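首页 学院概况 教学科研 学生作品 课程报告 下载中心 联系我们

开放式学习空间的声环境与使用行为研究
——以巴拉萨(Barasa)学习中心二层为对象的课程项目报告

报告人:Stella Muriithi、Mercy Makori
课程:建筑物理与室内环境(二)

摘要

本报告以巴拉萨学习中心二层的开放式学习空间为研究对象,从声环境的角度考察空间布局、界面材料与使用者行为之间的关系。研究采用现场声级记录、问卷调查与半结构式访谈相结合的方法,共回收有效问卷343份,取得有效声级记录1266条。结果表明,该空间的整体声级处于可接受范围,使用者的不满主要来自可辨识的语言声,与总体声级的相关性较弱。报告据此对分区管理、隔断布置和座位安排提出改进建议,供学习中心管理部门参考。

关键词:开放式学习空间;声环境;语言干扰;使用后评价

一、研究背景

近年来,高校图书馆和学习中心普遍由单一的阅览功能转向复合功能。讨论、自习、短时休息和线上会议往往在同一楼层内同时进行,空间边界趋于模糊。这种布局提高了面积利用率,也便于不同专业的学生相互交流,但对声环境提出了更高要求。传统阅览室依靠明确的行为规范维持安静,而开放式空间中的规范并不统一:在同一张长桌上,有人认为低声交谈属于正常使用,有人则视之为打扰。

巴拉萨学习中心二层由原有的期刊阅览区改造而成。改造后取消了固定书架,增设沙发区、讨论区和临窗自习区,各区之间以轻质隔断划分。投入使用后,管理部门陆续收到关于噪声的意见,内容集中在讨论区与自习区的相互影响。本项目即在此背景下立项,旨在为后续的局部调整提供依据。

二、研究问题与范围

本报告拟回答以下问题。第一,二层各功能区在典型使用时段的声级分布有何差异。第二,使用者对噪声的主观评价与实测声级之间是否一致。第三,现有隔断和地面材料在声学上起到何种作用,是否存在低成本的改进余地。

研究范围限于二层公共区域,不包括封闭研讨室、办公用房和设备间。室外交通噪声虽对临窗座位有一定影响,但受条件所限未作单独测量,仅在访谈分析中予以说明。

三、研究方法

(一)声级记录

声级记录使用Haltix手持式声级计,采用A计权、慢档,每条记录为固定时长的等效声级。测点按功能区布置,高度与坐姿人耳高度一致,并与墙面、柱面保持必要距离。记录时段覆盖上午开馆后、午间、下午及晚间闭馆前,期中考试周的数据单独归档,不与平时数据合并计算。

每次测量前后均对仪器进行校准。校准偏差超出允许范围的批次全部作废,未计入有效记录。测量人员同时填写观察表,注明当时的主要声源,如交谈、脚步、座椅移动、键盘敲击及空调送风等。

(二)问卷调查

问卷由两部分组成。前一部分记录受访者的年级、到访频率、常用座位区和主要学习活动;后一部分采用五级量表,请受访者评价安静程度、被打扰程度、隐私感和总体满意度。问卷末尾设有开放题,受访者可自行填写意见。问卷以纸质和在线两种形式发放,剔除漏答关键题项和作答明显雷同的样本后进入统计。

(三)访谈

访谈对象包括不同座位区的常驻使用者及当值管理人员。访谈提纲围绕选座理由、受扰经历和应对方式展开。经受访者同意后作文字记录,报告中引用的内容均已隐去个人信息。

四、空间与界面条件

二层平面呈长方形,垂直交通位于一端。讨论区靠近楼梯,人员流动频繁;自习区沿外窗展开,距离楼梯最远;沙发区居于两者之间,兼具过渡与休息功能。从布局意图看,由动到静的次序较为清楚,但沙发区的实际使用强度超出预期,午间时常成为交谈最集中的地点,削弱了其过渡作用。

界面材料方面,地面铺设灰色条纹短绒地毯,墙面与隔断以白色平整饰面为主。地毯对脚步声和座椅移动声有较好的抑制作用,观察表中此类声源出现的次数明显少于同楼未铺地毯的区域。但短绒地毯较薄,对中低频声的吸收能力有限,而平整硬质墙面容易形成反射,使语言声沿走道方向传播较远。
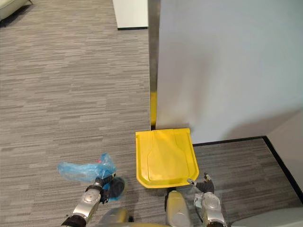

五、结果与分析

(一)声级分布

从各区的平均等效声级来看,讨论区最高,沙发区次之,临窗自习区最低,与设计时的动静分区基本一致。不同时段之间的差异大于不同区域之间的差异:午间各区声级同步上升,晚间则同步回落,说明人员密度是影响总体声级的首要因素。

沙发区的声级波动幅度最大。该区在上午较为安静,与自习区相差无几;进入午间后,由于部分学生在此用简餐和等候同伴,声级短时间内接近讨论区水平。这种不稳定性给相邻座位的使用者带来较强的不确定感,在访谈中被多次提及。

(二)主观评价

在五级量表中,受访者对安静程度的评价总体居中,对隐私感的评价最低。将主观评价与实测声级对照后发现,二者在讨论区较为吻合,在自习区则出现偏离:自习区声级最低,但“受到打扰”的评分并未相应降低。结合开放题的填写内容,可以认为自习区使用者从事阅读和写作的比例较高,对可听清内容的语言声更为敏感。背景声越低,远处的对话越容易被辨识,这一现象与室内声学教材中关于语言可懂度的论述相符。

有受访者写道:“空调声其实不影响我,隔壁小声讲题反而每个字都听得见。”另有受访者表示,佩戴耳机是其最常用的应对方式,但长时间佩戴会感到疲劳。访谈中也有学生认为,完全安静的环境会使人拘束,适度的背景声有助于放松。上述意见说明,单纯以降低声级为目标的措施未必能够提高满意度。

(三)隔断的作用

现有隔断的主要作用在于视觉遮挡和空间提示。由于隔断未与顶棚相接,声波可越过其上缘绕射,实际隔声量较小。不过,受访者对隔断旁座位的评价普遍较好,常用的选座理由包括“背后有依靠”和“没有人走动”。由此可见,视觉上的围合感能够在一定程度上补偿声学性能的不足。

此外,隔断的摆放方向也值得关注。与走道平行的隔断会与对侧墙面形成一对平行反射面,局部出现声音来回反射的现象;与走道成角度的隔断则可将部分声能导向吸声较好的家具区域。本项目曾在征得管理部门同意后,对个别活动隔断的角度作短时调整,测得的声级变化不大,但相邻座位使用者反映对话内容的清晰程度有所下降。该试验样本较少,仅供参考。

六、改进建议

根据以上分析,提出如下建议。

其一,明确沙发区的时段功能。建议午间允许交谈和等候,其余时段按照安静区管理,并在入口处以简明标识告知。标识用语宜采用提示性表述,避免使用禁止性措辞。

其二,在讨论区与沙发区之间增设吸声面。可在现有平整墙面上加装织物包覆的吸声板,优先布置在坐姿人耳高度附近。项目组比较了Kolov与Wernen两家供应单位提供的样板资料,二者均可满足基本需要,具体选型应由管理部门结合防火要求和维护条件确定。

其三,调整活动隔断的角度。该项措施无须新增费用,可先在局部试行,视使用者反馈决定是否推广。

其四,适当保留稳定的背景声。空调系统的送风声在夜间低速运行时明显减弱,建议在不影响能耗指标的前提下,避免自习区背景声过低。

其五,增加短时通话位。问卷开放题中有较多意见涉及线上会议和电话。若能利用楼梯附近的边角空间设置通话位,可减少学生在座位上接听的情况。

七、研究局限

本项目存在2方面的主要局限。首先,测量周期较短,截至5月即告结束,未能覆盖暑期和新学年开学阶段,结论对全年使用情况的代表性有待验证。其次,问卷样本以本科生为主,研究生和教职人员的比例偏低,而后者对安静环境的需求可能有所不同。后续研究可延长测量周期,并引入混响时间和语言传输指数等指标,对吸声改造前后的效果进行对比。

八、分工与致谢

Stella Muriithi负责测点布置、声级记录与数据整理,Mercy Makori负责问卷设计、访谈及文字统稿。改进建议部分由两人共同讨论完成。学习中心管理部门为现场测量提供了便利,各位受访者拨冗填写问卷,在此一并致谢。

附:问卷样式、测点编号表及观察表另册提交,存于课程资料室。

上一篇 下一篇 返回列表 返回顶部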